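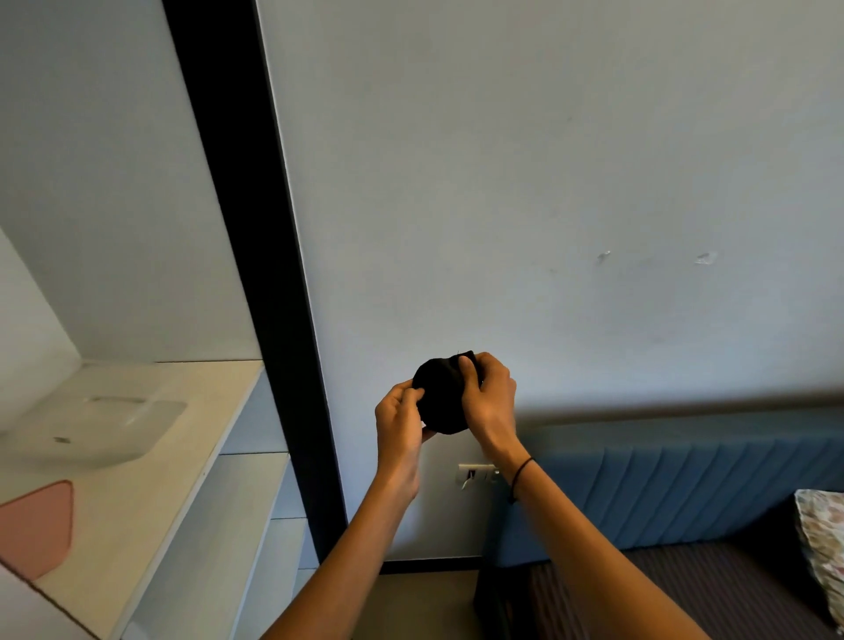
Pollow gripper comparison: progress report for June
To: Eftychia Konstantinidis, Hiltilmont
From: Ilango Thevar, Millstead

You asked for a short report this time, and the news obliges.

We have now run both grippers on the sock task. The two-finger Odoi managed 17 clean folds out of 42 attempts. The three-finger one managed 18, at a price Citlali Cisneros has asked me not to repeat near the lab budget. One extra sock is not a finding, and we won't be dressing it up as one.

Black socks are still the worst. The wrist camera loses the cuff against the rest of the fabric as soon as the sock is bunched, and the controller then closes on whatever is nearest. Pao-chu Lau has moved the exposure up a stop and wants to try a second camera at head height before we blame the fingers for anything.

The human side of the work is in better shape. We have 3,653 clips of bare-handed sock handling, taken from head height in ordinary bedrooms so that the arm has something to copy besides our bench.

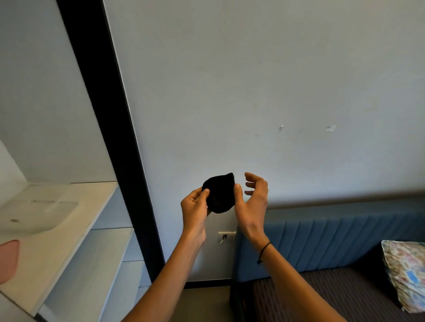 Manolis Stergiou has been labelling which hand holds and which one fiddles. People swap between the two without noticing, and our labels only allowed for one holder per clip – a decision I made, as he has pointed out in writing. The new labels allow a swap at any point.

Next month: the second camera, softer pads for the Odoi, and a rerun of all 42 attempts with both grippers. We are within budget, provided the pads arrive at the price quoted. I would hold off on booking the demonstration for your board until the rerun is in.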